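Mantel protector Pindura para mesa, por metros

Marca: Pindura
Referencia: 1027
Distribuye: Garrido Menaje y Hogar
Disponibilidad: en stock, salvo el color arena en ancho especial

Descripción

El protector Pindura es una lámina flexible con base de fieltro que se coloca directamente sobre la mesa, sola o debajo de un mantel de tela. Protege el tablero de arañazos, golpes leves y líquidos derramados, y amortigua el ruido de platos y cubiertos. Se vende cortado a medida y se entrega enrollado en tubo de cartón.

La cara superior es de PVC mate sin ftalatos. La cara inferior es de fieltro de poliéster y no lleva adhesivo, de modo que la lámina se puede retirar y volver a poner cuantas veces haga falta. En mesas muy pulidas o lacadas puede desplazarse un poco si solo cubre una parte del tablero. Para esos casos tenemos las pinzas Kovbridge, que se venden aparte en juegos de cuatro.

Características

Composición: PVC mate y fieltro de poliéster
Ancho estándar: 100 cm
Largo máximo por pieza: 25 m
Colores: blanco roto, arena, gris piedra y antracita
Corte: recto o redondo
Borde: vivo o ribeteado con cinta del mismo color

Cómo medir la mesa

Mida el tablero por la parte superior, de canto a canto, en dos puntos distintos. Las mesas antiguas no siempre están a escuadra. Si las dos medidas no coinciden, anote la mayor y recorte usted mismo el sobrante con tijeras de costura o cúter y regla metálica.

Si quiere que el protector quede a ras, pida la medida exacta del tablero. Si prefiere que caiga por los lados, sume la caída dos veces al largo y dos veces al ancho. Para una mesa redonda basta con el diámetro. En las mesas extensibles conviene pedir la pieza para la mesa abierta, o bien dos piezas, una para cada posición. La junta entre dos piezas se nota al tacto, aunque bajo un mantel apenas se aprecia.
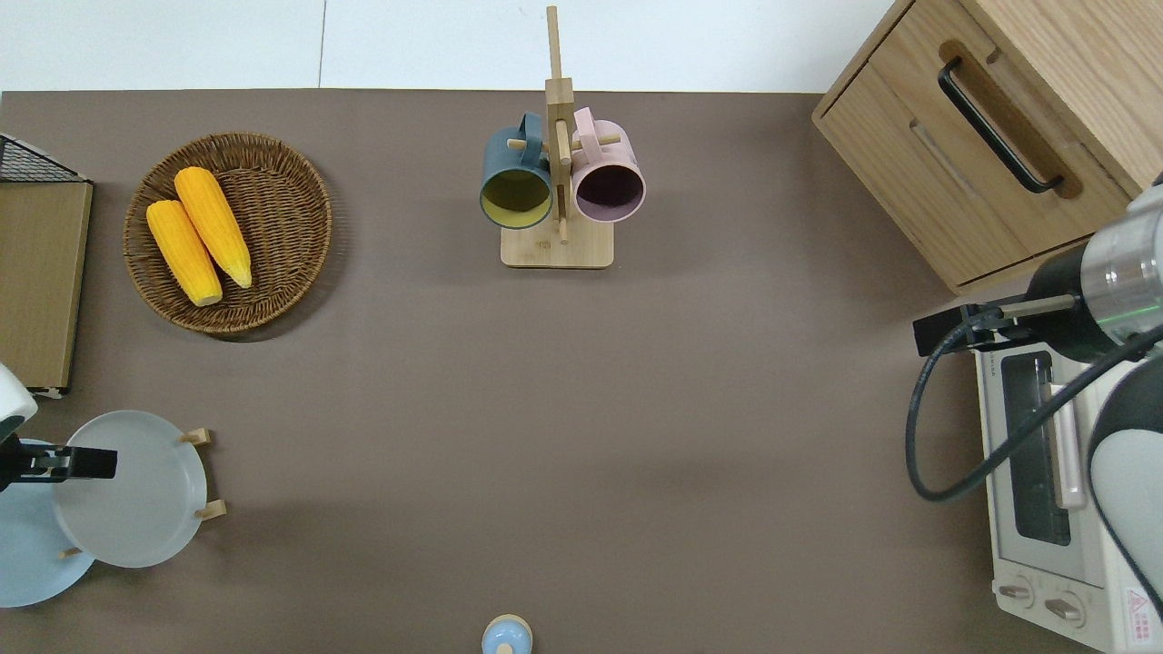

¿Se puede poner una olla recién sacada del fuego encima del protector?
Con salvamanteles. El material aguanta una taza de café o un plato servido, pero una olla, una sartén o una bandeja de horno dejan marca, y esa marca no se quita.

Colocación

Desenrolle la pieza en cuanto la reciba y déjela extendida con el fieltro hacia abajo. En invierno llega más rígida y puede tardar un par de días en asentarse. Si las esquinas se levantan, ponga unos libros encima durante la noche. No use plancha ni secador.

Antes de colocarla, limpie el tablero y espere a que esté seco. Si la madera se ha barnizado o aceitado hace poco, deje curar el acabado el tiempo que indique el fabricante del barniz. No respondemos de manchas en tableros tratados recientemente.

Limpieza

Paño húmedo y jabón neutro. Las manchas de vino, cúrcuma, tomate o rotulador deben limpiarse cuanto antes; en el blanco roto, la cúrcuma deja un cerco amarillento si pasa la noche. No utilice lejía, acetona ni estropajo metálico. El protector no se puede lavar a máquina. Si se moja el fieltro, levante la pieza y séquela colgada por el borde corto, sin pinzas en el centro.

Para guardarlo, enróllelo con el PVC hacia fuera. Doblado coge pliegues que luego cuesta eliminar.

Modelos de la misma serie

Pindura Fino: menos grosor y sin fieltro, pensado para forrar cajones y estantes.
Pindura Doble: fieltro más denso, recomendado para mesas de cristal. Solo en gris piedra y antracita.
Brulville: mantel de algodón resinado con estampado, se puede usar encima de cualquiera de los anteriores. Hay 16 dibujos en catálogo y se sirve también por metros.

Pedidos y plazos

Las medidas estándar salen del almacén al día siguiente laborable. Los cortes redondos y los bordes ribeteados se hacen en taller y tardan una semana. Los anchos especiales se piden a fábrica y conviene consultar el plazo antes de comprar. El color arena en ancho especial no volverá a estar disponible hasta febrero.

Enviamos muestras de los cuatro colores por correo ordinario. El importe de las muestras se descuenta del primer pedido. Los colores varían de una pantalla a otra y entre lotes puede haber pequeñas diferencias de tono, así que si necesita varias piezas iguales, pídalas juntas.

Devoluciones

Las piezas en medida estándar se admiten sin usar y en su tubo. Las cortadas a medida no tienen devolución, salvo defecto de fabricación o error nuestro en el corte. En ese caso, envíenos una foto con la cinta métrica puesta sobre la pieza y el número de pedido.

Ficha actualizada el 4 de diciembre de 2021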